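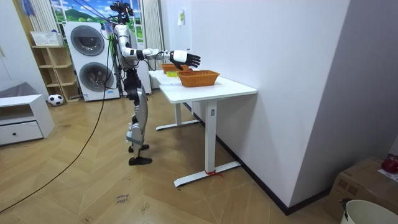 Humanoider Roboter an einem weißen Stehtisch mit orangefarbenem Flechtkorb

07.12.2018

Der Frachter Helwood ist in keinem großen Buch über den Seekrieg zu finden. Younes Saber hat trotzdem vier Jahre mit ihm verbracht. Er hat die Briefe der Reederei Van Rooij gelesen, 222 Stück, die meisten auf Niederländisch, das er für diese Arbeit erst lernen musste.

"Am Anfang wollte ich nur wissen, wo das Schiff gesunken ist", erzählt er. Die Helwood verließ im April 1942 den Hafen mit Kohle und 80 Mann an Bord, darunter auch Passagiere und die Bedienung für zwei Geschütze. Sie sollte einen Geleitzug einholen, der schon einen Tag früher abgefahren war.

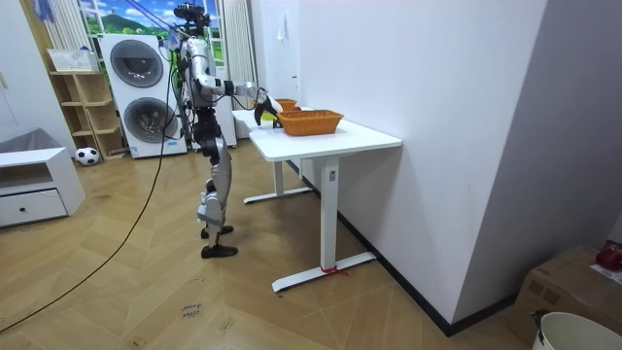

Den Geleitzug hat sie nie erreicht. "Der Kapitän bekam eine Position per Funk, und diese Position war falsch, um 60 Meilen oder mehr, das kann ich heute nicht mehr genau bestimmen", sagt Saber. Das zweite Schiff, die Tradura, hatte dieselbe Meldung empfangen, doch ihr Erster Offizier zweifelte daran und ließ nach Süden drehen. In seinem Tagebuch steht dazu nur ein Satz: "Kurs geändert, Wetter schlecht."

Saber liest solche Sätze gern. Er meint, dass man aus ihnen mehr lernt als aus den Berichten, die später für die Admiralität geschrieben wurden.
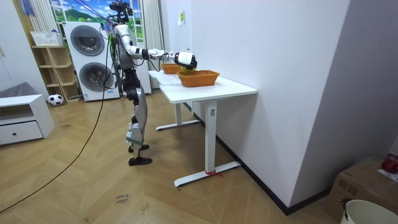

Wie viele Seiten umfasst das Manuskript jetzt?

"Es sind 660 Seiten. Der Verlag hat um 600 gebeten, also muss ich noch kürzen, wahrscheinlich bei den Kapiteln über die Ladung."

Eine Frage bleibt für ihn offen, nämlich wer den Funkspruch abgeschickt hat. Im kommenden Jahr möchte er dafür die Papiere des Schleppers Drodance ansehen, der in jener Nacht in der Nähe war.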